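Subject: Re: [weltwood-home] closets too small, clothes too many
Date: 12 January 2024

On the Weltwood list, a neighbor wrote:
> We have one closet for the whole apartment and it's stuffed.
> I'm thinking about one of those open clothes racks, but my
> sister says everything looks messy on them after a week.
> Does anybody here really live with one? And do you hang
> everything or keep some of it folded?

Oh, I'm so glad you asked, because I've been living with an open rack since June and I will talk about it to anyone who stands still! Mine is the Nilora, the light wood one (they had a darker one too, but it made my corner look gloomy). It took me most of an evening to put together, mainly because I had the side pieces swapped and didn't notice until the end.

Your sister has a point about the mess. What fixed it for me was being strict about what goes on the rail. I keep 13 hangers and that's it, so if a new shirt comes in, another one goes back in the drawer or off to the thrift store on Dawber Street. Sweaters never get hung at all - they grow shoulders.
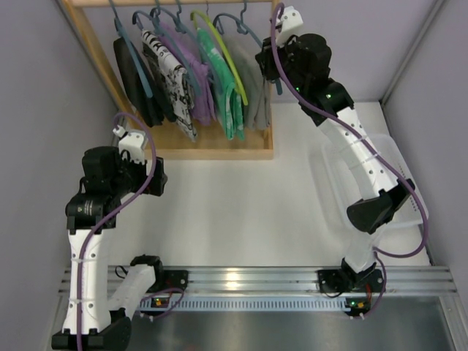 The other thing I'd say is go ahead and buy the cheap plastic hangers in different colors. I know, I know, the matching ones look nicer in the catalog. But I use one color for work stuff and another for things I've worn once and will wear again, and I can put laundry away half asleep. My husband ignores the system completely and it still sort of works.

As for folded things, I'm a big fan of clear plastic bins. Mine hold T-shirts standing on edge, plus one bin for scarves and gloves that I really should go through (there are 3 gloves in there that don't match anything). I had the Sterora fabric boxes before that and kept forgetting what was in them.

Measure your longest coat before you order, by the way! I didn't, and mine drags, so it lives on the back of the bedroom door.

How much wall do you have to work with?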